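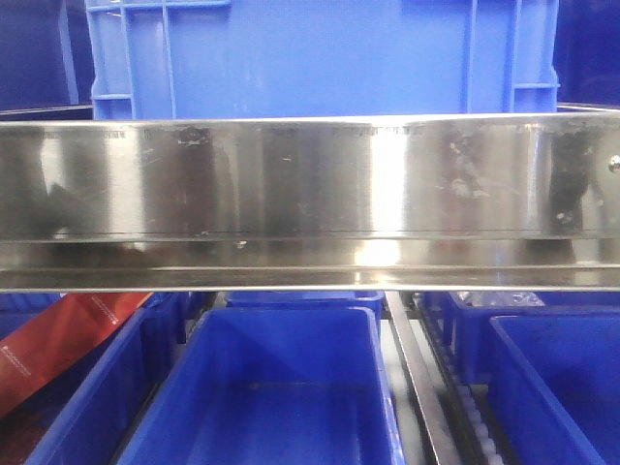

## Bins, bins, bins (a thread)

**1/** OK, I've been on the packing floor at Mundgate since Thursday and I need to talk about storage because I am having the best time. Crates up top, open bins down low, one long strip of steel between them. That's the whole setup and I love it so much!

**2/** Quick background for anyone new: I used to pack orders for Gerkach out of cardboard boxes on a folding table. Every box sagged. Every label fell off. By the end of a shift I was basically digging. So yes, a rigid plastic bin gets me excited, and I'm fine with that.

**3/** The rule on our line is big stuff in the upper crates, anything you grab by hand in the open bins underneath. Took me one shift to learn it and now my arms just go there. I reorganized my spice drawer the same way on Saturday night (big jars back, little ones front) and it's SO much better. 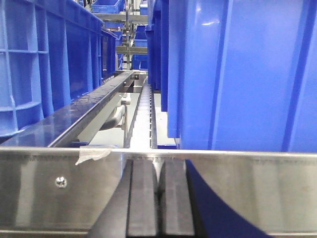

**4/** Can we talk about ribs on crates? A flat plastic wall bows out when you load it up, and ribs stiffen it without making the thing weigh a ton. The big bright blue one on the left has them in a full grid, all little square cells, and I'd happily have a shelf of those in my garage. Same idea as corrugated cardboard, only it survives being dropped - ask me how I know.

**5/** Steel is great too, but wow does it show everything. Smudges, streaks, tape. My method is a damp microfiber cloth first, then a dry one, always going with the grain. Old tape gum comes off with a dab of cooking oil and a plastic scraper. Please don't use a metal one!

**6/** Bags are the tricky part. A long pouch never wants to sit in a bin the way a box does. It slides, it leans, it flops onto the neighbor's spot. I lay them flat if there's room and go corner to corner if there isn't. 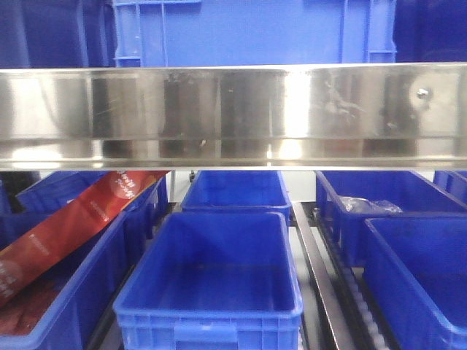 **7/** And leave some slack! Hendricks (the old site) had us fill every bin to the rim and it slowed everyone down, you'd spend half your time pulling out five things to reach one. A bin with space in it is a bin you can use.

**8/** Somebody asked if all one color gets confusing. A bit, the first day! After that you go by position. I'd still love a strip of colored tape on the rims, and I've put that on the suggestion sheet at Cudoseck, so fingers crossed.

**9/** Next up I want to try the same layout in my hall closet. Three bins, front edge open, shoes and dog stuff and bags for the store. Will post how it goes - and if you've got a good source for secondhand crates, please tell me!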